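Mileage, bus fares and the form that ate my April

1 May 2024

So the new travel allowance rules came in at work last month and I've now been through one whole claim under them, start to finish, and I have opinions. If you don't work for a council or something like it you may want to skip this one and come back when I'm talking about soup again.

For anyone new, I'm based at the Drevstead office but I spend a good part of my week over at Skosside, and the two are 17 miles apart by the sensible road. Under the old rules you wrote down your miles, your manager squinted at them, and the money turned up with your pay. It was slow and a bit daft but I understood it. I had a little notebook in the glovebox and everything!

The new rules split us into bands. There are four of them, and which one you're in depends on your grade and on where your "principal place of work" is. Fine. Except that my contract says Drevstead, my rota says Skosside three days out of five, and the guidance says principal place of work is wherever you "ordinarily attend". I read that sentence more times than I'd like to admit. If I ordinarily attend Skosside then I'm commuting, and commuting gets you nothing. If I ordinarily attend Drevstead then it's business travel and I get the lot.

I rang the pay helpline and was told Drevstead. I rang again a couple of days later to ask about something else (parking, don't start me) and was told Skosside. So I put it in writing, and eleven days later an email came back saying the contract wins unless a manager has signed a change of base form. No one has signed one for me, so Drevstead it is. I've printed that email out. I've also saved it in two places, and if you're in the same boat I'd suggest you get your own rather than waving mine about.

Next came the system itself. Everything goes through Venel now, which is the same thing we use for booking leave, and it is perfectly all right once you've learned where they've hidden it. Travel isn't under Expenses, by the way. It's under My Pay, then Allowances, then Other. You put each journey in separately, and there's no button to copy the last one, so if you do the same trip over and over like me you are in for an evening of it. Put the telly on.

A few bits I wish I'd known before I started:

You need the postcode for both ends, even when both ends are our own buildings.

Bus tickets have to be uploaded as a picture and it won't take anything too big. It doesn't tell you it's too big, it just sits there with the little wheel going round. I made a cup of tea and it was still going when I came back.

If you drive one way and get the bus home (I've done this, the car was in for its MOT) they go in as two claims on two different screens.

The cut-off is the 5th. Miss it and you wait another month for your money.

On the money, I've done the sums and I come out slightly better off than before, mostly thanks to the flat amount that now comes on top for my band. My friend at the next desk is one band down and comes out worse, for doing the very same drive, and she's pretty fed up. I can't say I blame her. The union has asked for it to be looked at again in the autumn and I hope they do, particularly for the part-timers, who get the flat amount cut down to match their hours even though the road is just as long for them.

Anyway, mine's gone in. It says "Pending", in orange. I'll update this when it says something else.

Still to come when I get round to it: the Cisternas holiday post I promised ages ago, and yes, the rhubarb one. Leave a comment if you've got to the bottom of the parking thing, I'd love to know!
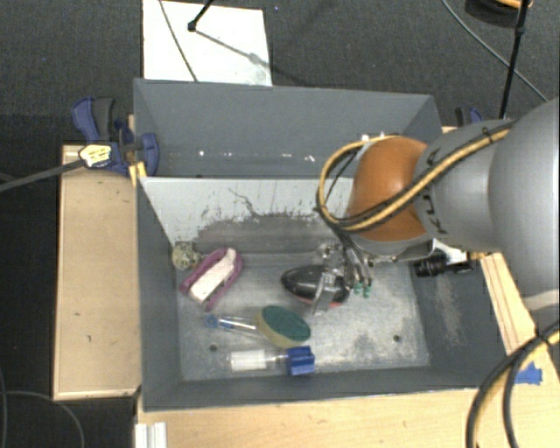 Big grey bin, two sections, well scuffed in the middle.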